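Fifteen months with a car that updates itself

Apr 29, 2019

I was promised, when I signed for the Fimia, that it would be a better car in a year than it was on the day I drove it home. The man at the showroom in Nuvcombe said this with real feeling. I remember thinking that my last car had only ever got worse, in small and expensive ways, and that a change would be nice.

So far it has had 4 updates. The first moved the button for the heated rear window into a menu. The second moved it to a different menu. The third gave me a choice of indicator sounds (I went for "Soft", which is like being tutted at by a librarian) and the fourth arrived last week, which is why I'm writing this on the sofa when I meant to be at the garden centre.

You can't drive while it installs. Fair enough. The screen said it would take 45 minutes and it took most of the afternoon, with a little progress bar that went briskly to the end and then started again from the beginning. I went out to look at it several times. My neighbour, who drives a diesel estate of great age, waved to me on his way out and again on his way back. 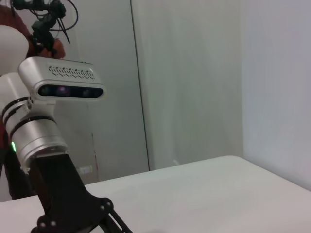 Depth camera on a robot arm, with a small green light on the joint below.

What I got for my afternoon was lane assist. The release notes called it "enhanced lane confidence", and I've been trying to work out whose confidence they had in mind. On the dual carriageway it's very good. It holds the middle of the lane more neatly than I do, and on a long dull run I can see myself getting fond of it. On the road up to my sister's, where the white line gave up some time in the eighties, it sees a muddy verge and has opinions. The wheel gives a tug, I tug back, and we go up the hill like two people carrying a wardrobe.

You can switch it off. It comes back on every time you start the car.

I did ring the helpline. I was on hold for 2 cups of tea, then a very pleasant person told me that the feature could be adjusted under Driver Comfort, and I said it couldn't, and she said it would be able to after the July update. So there's that to look forward to.

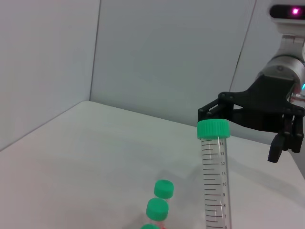 The other thing is the money. There's a better version of all this, called Arango, which does the motorway more or less by itself and changes lanes when you touch the indicator. The bits for it are already in my car, apparently. I paid for them and I carry them to the shops and back. To have them switched on would be £810, and if I sell the car the next owner has to pay it again. I've read that page three times in the hope of having misunderstood.

A friend has the Bridora, which did all of its tricks from the first day and has never had an update of any kind. He thinks this is a point against it. He gets quite wistful when I mention mine, and asked if he could come round for the next one.

Would I buy the Fimia again? Probably, yes. It's quiet, it's cheap to run, the seats are lovely and the dog likes it. I'd just ask the man in the showroom a few more questions about the word "better".

If anyone reading has found the rear window button since last week, please leave a comment. I've tried Climate, Vehicle and Comfort, and it's meant to be frosty in the morning.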